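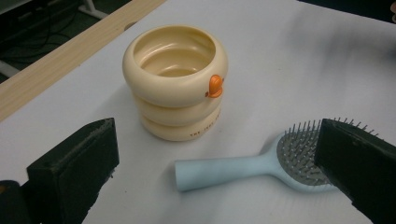 Equipment planning FAQ - hand-held gripper stations

Last updated Jan 29, 2018. Maintained by Maarja Ozoliņš, Sodus purchasing.

What is included in the station price?
The Bonirero package is 481 per station per month and covers the gripper pair, mounts and one set of spare finger pads. Tables, stands and cabling are ordered separately through Paulauskas.

Do household props go on the equipment budget?
No. Brushes, cups, containers and similar items are consumables. Charge them to the Lovus supplies line, up to 297 per quarter. Receipts are required above 19.

How many grippers should we plan per table?
Plan for 2 pairs if operators work face to face, one pair otherwise. A shared table needs clear space on both long sides.
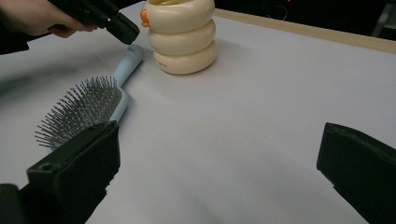
When do finger pads have to be replaced?
Replace them when the flat inner face no longer closes evenly along its length. Scuffed edges alone are not a reason to reorder. Pads are sold in sets - single pads are not stocked.

Can we lease first and buy later?
Yes. Lease payments made before the end of March are credited against purchase. Later payments are not.

Who approves a request for more than one station?
Cecilia Abubakari. Attach the floor plan and the supplier quote to the request form. Requests without a quote are returned unread.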